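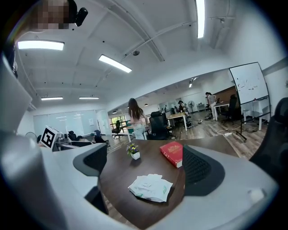
How often must I change the filter of the Fernico desk humidifier?
Change it after every 500 hours of use, or when the filter light stays orange.

4.2 Changing the filter

Caution: Pull the plug before you open the unit. Water can remain in the base.

1. Lift off the water tank and put it on a towel.
2. Turn the filter cap to the left until it stops, then pull it up.
3. Take out the old filter. It goes into normal household trash.
4. Rinse the new filter under cold water for 3 minutes. Do not use soap.
5. Put in the new filter with the blue ring on top - the cap does not close if it is the wrong way.
6. Put back the tank and plug in the unit.
7. Hold the filter button until the light turns off.

Note: In places with hard water, such as our office in Nundport, the filter can become full earlier. Fill the tank only to the 80 percent line when you must carry it.

Filters are ordered from Kirkard with part number 3000.

Text: Aqeel Rana. Last change: 22/07/2023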